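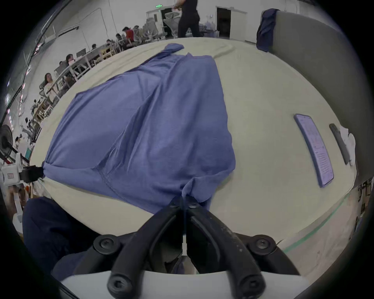
A T-shirt laid out on a tabletop.

Birnon to begin curbside pickup of used clothing in May

Tuesday, by the Birnon City Desk
Last updated 4:15 p.m.

The City of Birnon will add clothing and household fabric to its curbside pickup service beginning in May, the Department of Public Works announced Tuesday. The service will first be offered to 2,424 homes on the north side of the river and in the Skutov Hill neighborhood.

Residents on the selected routes will receive a roll of green bags by mail. Filled bags should be placed beside the recycling cart, not inside it, on the second pickup day of each month. Each household may set out up to 8 bags at a time.

Under a contract approved last month, the bags will be taken to a sorting center operated by Sisodia Textile Recovery on Wultonitz Road. Clothing that can be worn again will be sold to resale shops in the region. Worn or torn cotton will be cut into wiping cloths, and other fabric will be shredded for use as padding.
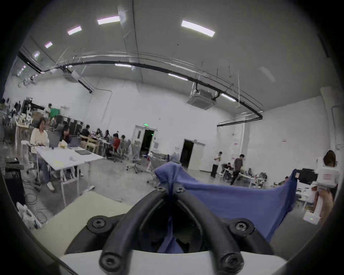 Blue fabric in a large, white-walled workspace.

The department said fabric made up nearly 30 pounds of trash per resident last year, based on samples taken at the Birnon transfer station. The city pays for trash disposal by weight and will not be charged for the clothing pickup during the first year of the contract.

Accepted items include shirts, pants, coats, bed sheets, towels, curtains and paired shoes. Pillows, carpet, mattress covers and anything stained with oil or paint will be left at the curb with a printed notice. The drop-off bins at the two branch libraries will stay in place and may be used by any resident, including those outside the first routes.

Apartment buildings with more than 100 units are not part of the first phase. Owners of those buildings may request a shared bin by writing to the department.
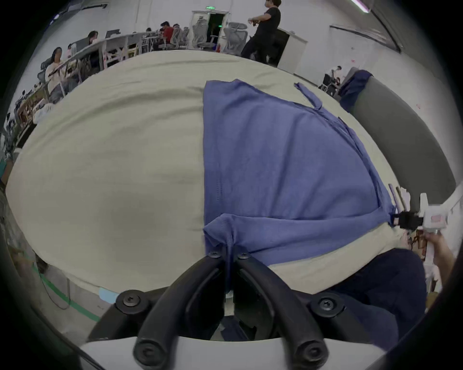 Can shirts with holes or missing buttons go in the green bags?

Damaged clothing is accepted as long as it is clean and dry. It does not need to be mended or kept apart from other items.

A map of the first routes is posted at City Hall and at both branch libraries.

Related items
Skutov Hill water main work enters second phase
Spring leaf and brush pickup schedule
Wultonitz Road lane closure extended
Library branches to keep longer Saturday hours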